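Fiber run to detached workshop: multimode or single-mode, and do I need matching modules?

Posted in Home and Small Office Networking
Tuesday, January 7, 2020

I run a small sewing business out of a detached building behind the house and I want to replace the wireless bridge with fiber. The conduit is already in the ground and the pull length is 62 meters, measured with a tape. The house has a Caston switch with two SFP+ slots. The workshop will get a Bisano switch, which also has SFP+ slots. 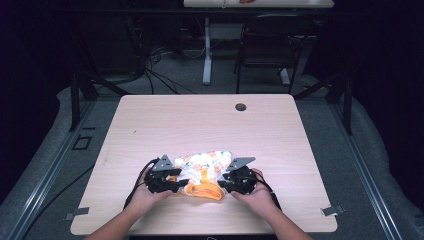
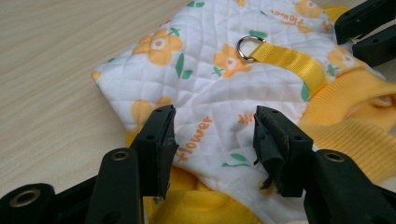
I have two quotes for the cable. One is for OM3 multimode with 10GBASE-SR modules at both ends, the other is for OS2 single-mode with 10GBASE-LR modules at both ends. The single-mode cable is cheaper but the modules cost more, and the totals come out close. The bench in the shop is a light wood table where I handle printed cloth like the piece with the orange flowers, so there is lint in the air, and the switch would sit on a shelf right over it. I don't know if that matters for the connectors. My other concern is brands. The Caston manual says to use Caston modules, and the Bisano manual says nothing at all. Can I put a Caston module in one end and a Bisano in the other, or do they have to match? I would also like to know if a pre-terminated cable will fit through the conduit, which is 3/4 inch.

istetow_fan

----

coldaisle

Either cable will work at 62 meters. SR over OM3 is rated to 300 meters and LR over OS2 is rated to 10 kilometers, so distance doesn't decide it.

If the totals are close I would take the single-mode. The conduit is the hard part to redo, and OS2 will carry faster links later with only a change of modules. OM3 gets short at higher speeds. At 40G it is good for 100 meters, which still covers you, but it needs eight fibers for the common SR4 modules and your cable probably has two or four.

On brands, the two ends don't have to match. They have to be the same optical type. LR talks to LR and SR talks to SR, no matter whose name is on the label. What does matter is whether each switch accepts the module plugged into it. Some switches read the vendor code in the module and refuse anything they don't know. Buy one coded for Caston and one coded for whatever the Bisano wants. Third-party sellers will code them for you if you give the exact switch model.

Lint is a real problem for the connectors. Keep the dust caps on until the moment you plug in, put rubber plugs in the empty slots, and get a one-click LC cleaner. Clean both the cable end and the module port before the first connection, and again any time you unplug. I would also move the switch off that shelf and into a small wall cabinet with a door. Fans pull fibers into the heat sinks too.

For the conduit, ask for a cable with a pulling eye on one end. A duplex LC end in a pulling sock fits 3/4 inch if there are no more than two bends. Order it longer than you think. A loop of slack on the wall does no harm.

----

gough_netguy

just run cat6a, 62 m is under the 100 m limit and you can get copper modules for the SFP+ slots. I did mine in June and it has been fine

----

rackmount62b

Don't run copper between two buildings if you can avoid it. You can get a difference in ground potential between them, and a lightning strike nearby can take out gear at both ends. Also, many 10GBASE-T SFP+ modules are only rated for 30 meters on copper because of the power limit in the slot, so the answer above may not even link at 10G on this run.

I agree with single-mode. One thing to add: check the color and label before you buy patch cords. OS2 is normally yellow and OM3 is aqua. Mixing a multimode patch cord into a single-mode link may come up and then drop packets, and that is a miserable thing to track down. Once it is in, look at the receive power on both switches if they show it and write the numbers down. If the link gets flaky later you will have something to compare with, and the first thing to try is cleaning the ends.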